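Hosts and Table Guides Wanted for Our September Open Day
Halonen Workshop, Hindwood

Every fall we open the doors of the Halonen workshop to neighbors, families, students and anybody else who has wondered what goes on behind our windows, and every fall we discover that we could use a few more friendly people to help. If you like talking with visitors and you don't mind repeating yourself cheerfully, please read on — we would love to hear from you!

The open day is on September 25, 2019, and we are looking for 4 paid hosts and up to 16 unpaid participants. Last year we welcomed roughly 400 visitors, which was a wonderful thing to see and also rather a squeeze by the coat rack.

The heart of the day is the Gekeck demonstration, where visitors can watch handheld grippers being used on ordinary small things, the kind you might find in your own kitchen drawer or at the bottom of a shopping bag. People tend to stay at the table much longer than they planned, and they ask marvelous questions. Shiny wrappers and thin packets get a great deal of attention, being slippery, crinkly and awkward in all the ways that make this work so interesting to us.

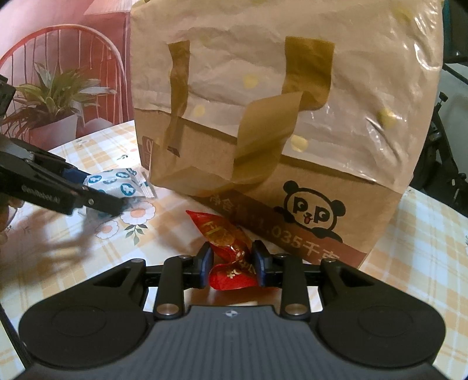
Two grippers at the table, one on a red candy wrapper and one on a small white packet.

As a host you will greet people at the entrance, walk small groups over to the demonstration, and keep the line moving without making anybody feel hurried. You'll also hand out the program, point the way to the restrooms (more often than you would believe) and help us tidy up afterward. Hosts need to be at least 18 and comfortable on their feet for an afternoon.

As a participant you will take a turn with a gripper yourself while visitors look on. You'll pick things up, put them down and try again, chatting as you go if you're the chatty type. Children especially enjoy seeing a grown-up have a little trouble with a wrapper. Left-handed people are very welcome, and so are people who have never touched a tool in their lives.
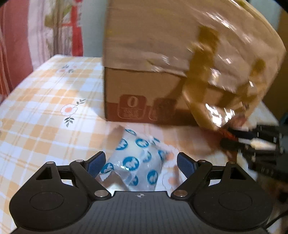

Do I need any experience with robots to take part?
None at all. We hold a practice hour on the morning of the open day, and someone from the workshop will be near your table all afternoon.

Hosts are paid for the full day, including the practice hour. Participants receive lunch, coffee and a ticket for the evening supper at Kandness, just across the yard, where the soup is always good and the speeches are mercifully short.

To apply, write a few lines about yourself to Tapio Vuorinen at the Halonen workshop office, and tell us which role you'd like and whether there is anything you can't eat. A letter or a note dropped off at the front desk is fine. Please mention any languages you speak — we have visitors from all over, and a familiar greeting at the door goes a long way.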